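Home > Baking > Questions and Answers
Posted in July by the Skirnwood Bread Page
44 comments | 64 shares

Sourdough and bread rolls at home: your questions

We receive many letters about bread, and most of them ask the same things. I collected the answers on one page, so that you can find them quickly. If your question is not here, please leave it in the comments under the article and I will try to add it.

How often must I feed my starter?

If you keep it on the kitchen counter, once a day is enough in a cool season and twice a day in summer. If you keep it in the refrigerator, once a week is fine. I left mine for 7 weeks one time, when I was traveling, and it came back after three feedings. It smelled strongly of vinegar on the first day, but this went away.

There is gray liquid on top of my starter. Is it spoiled?

No. It is only a sign that the starter is hungry. You can pour the liquid off or stir it back in, the second way gives a more sour taste. If you see pink or orange spots, or mold with hair, then throw everything away and wash the jar very well.

Which flour do you use?

For white rolls I use the bread flour from the Wainwright mill, and for the starter I mix it half and half with whole rye. Any bread flour from the supermarket will also work. Please look at the protein number on the bag. With less than 11 percent the dough becomes soft and spreads on the tray, and then you should use a little less water than the recipe says.

Can I make the rolls with dry yeast only?

Yes, of course. Take one small packet for 500 grams of flour and let the dough rise until it is double in size. The taste will be more simple, but for breakfast rolls with jam many people prefer it.

Why are my rolls flat?

Usually they waited too long before going in the oven. Press the dough softly with a wet finger. If the mark comes back slowly, it is time to bake. If it does not come back at all, the dough is over-risen – you can still shape it again one time, but do not expect a big volume. The other reason is weak shaping. Pull the edges to the middle, turn the roll over, and move it in a circle on the table under your hand until the top feels tight.

Do my rolls need to have all the same shape?

They do not. It is only important that they have a similar weight, so that they are ready at the same time. I weigh each piece at 80 grams and after that I let them look how they want.
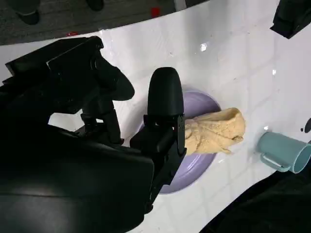 Pale and not quite regular, on a white tabletop.

If you like a darker color, brush the rolls with milk before baking and leave them two or three minutes longer. If you like them pale and soft, cover them with a clean towel as soon as they leave the oven. The steam stays inside and the crust becomes tender.

What temperature should the oven have?

For rolls, 425 degrees Fahrenheit. For a large loaf I begin at 475 and after 20 minutes I go down to 425. Many home ovens show a wrong number, so a small oven thermometer is a good thing to buy. My old oven was always 30 degrees too cold and I blamed the recipe for a whole winter.

Do I need a stone or an iron pot?

Not for rolls. A simple tray with baking paper is enough. For a round loaf, a heavy pot with a lid helps a lot, and it does not need to be an expensive one. I have used a Zelico pot for years and the lid does not even close properly.

How do I keep rolls fresh?

On the first day, a paper bag. On the second day, a bread box or a cotton bag inside a plastic one. Please do not put them in the refrigerator, they become dry there much faster. The freezer is very good. Freeze them on the same day, when they are completely cool, and warm them straight from the freezer for eight minutes at 350 degrees.

Can I use seawater, beer or whey in place of water?

Beer and whey, yes. Use beer without much hops, or the bread becomes bitter. Whey gives a nice brown crust. I do not recommend seawater, although a reader from Prornov wrote to me that her family did it in the past.

Where can I find the recipe for the potato rolls?

It is on the recipes page, under "Soft rolls". This recipe has been saved 1,039 times, so the page may also show it in the list of favorites on the right side. Please note that the amount of salt was corrected – the right amount is 10 grams.

Filed under: Bread Basics, Sourdough, Reader Questions
44 comments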